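Brorno simulation scene pack: household drawers, two-arm robots

Product pages / Planning and simulation / Brorno

The Brorno scene pack lets a team try out drawer and cupboard tasks on a simulated two-arm robot before any money is committed to hardware. It is sold by Gasetti as a yearly licence and runs on an ordinary workstation.

Most buyers come to it with a budget question. They have a task in mind, such as opening a drawer and dealing with what is in it, and need to know whether one arm would do, how much reach to pay for and which gripper to order.

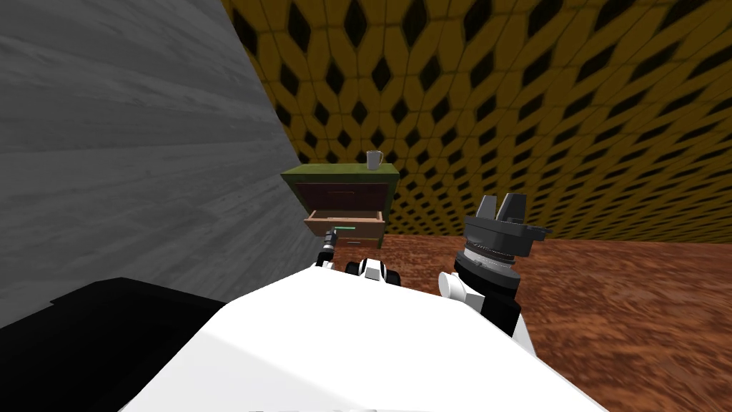 Drawer work is harder on a budget than it looks. The arm has to reach the front of the unit, pull in a straight line and then get its fingers down inside a narrow box. If the base is too far back, the pull runs out before the drawer is open. Try several base positions in simulation and write down the ones that fail as well as the ones that work — your supplier will ask for both.

What the licence covers

One room with furniture, and the means to swap wall and floor finishes
Two-arm robot model with parallel-jaw grippers
Views from the body and from the wrist
Export of joint positions and gripper opening
Email support from Gasetti on working days

Choosing a gripper

Start with the widest thing the robot will have to hold, then check that the open fingers still fit inside the drawer. These two needs often pull against each other, and a longer, slimmer finger may cost less than a second gripper.

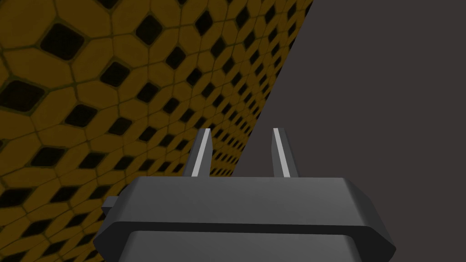
Wrist views are worth having in the plan from the start. Adding them later means new cabling and another round of calibration, and both tend to be left out of the first quote. Busy wall patterns are a useful test for any vision software you are thinking of buying.

Price

Single-site licence: £2,000 per year
Extra seat, same site: £951 per year
Minimum term: one year
Set-up time: allow 4 working days

Prices exclude VAT. The Jostalitz controller link is sold separately and needs its own licence. Customers on the older Baudry pack can move across at renewal and keep their saved scenes.

Before you ask for a quote

Measure the furniture you want the robot to work with, including its height and how far each drawer comes out.
List the objects it will handle.
Decide whether both arms must work at once.

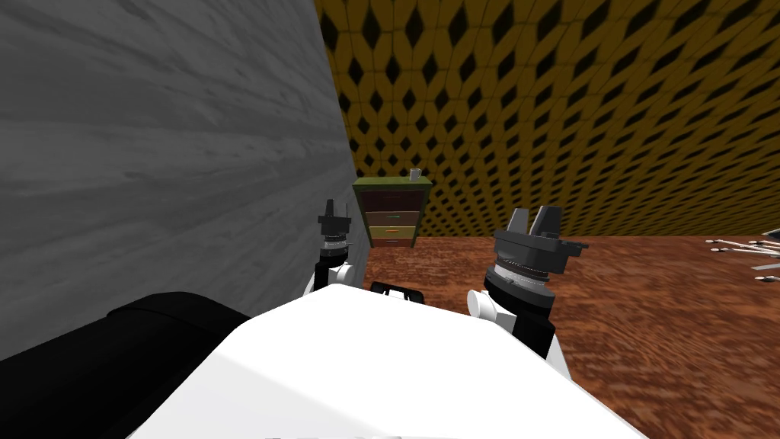
Ordering and delivery

Orders go through the Gasetti sales desk. Licence keys are sent by email once payment has cleared. The next update is due in October and is included in the price for current licence holders.

Page last updated: Aug 18, 2022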